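Re: [skurside-chat] Guest room bedding and the snack drawer

On 14 July 2022, a list member wrote:
> We open the back room at Skurside again next week. Do people prefer
> a doona or blankets? And is it worth leaving treats out, or do they
> just get stale?

Blankets, every time! We let our spare room for 21 nights last winter and the doona was nothing but grief (too hot, then on the floor, then too big for the machine). A light patterned spread over a plain wool blanket hides a multitude of sins, and you can get both through the wash and on the line by lunch.
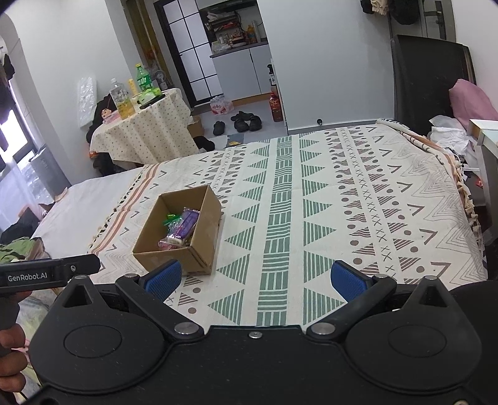
Posted by: Ouellet (list member, 202 posts)

Anyway, where was I. Washing! Cold, gentle, and keep anything with a fringe away from the towels, or you'll be picking fluff out till the footy's on. I got 3 spreads from the Gukton market for $58 the lot and they've held their colour beautifully, though one did shrink a bit and now lives on the dog's couch.

As for treats, yes, do it, but only things wrapped one by one. Mum used to put out a plate of Anzac bikkies and they'd be soft by arvo tea. An ordinary cardboard box with a mix of lollies and little wrapped cakes does me fine, and mochi goes down very well with my lot.
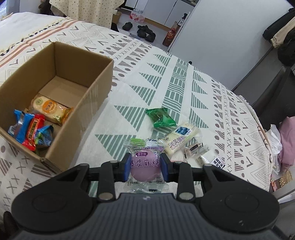 I do write the best-before on a bit of masking tape and chuck whatever's past it when I change the sheets. Keep the chocolate out of the sun too, that back room of yours cops it from mid-morning.

Is the Bostard road still closed, by the way? I've got a spare blanket I could drop over if it's open.

Cheers,
Ouellet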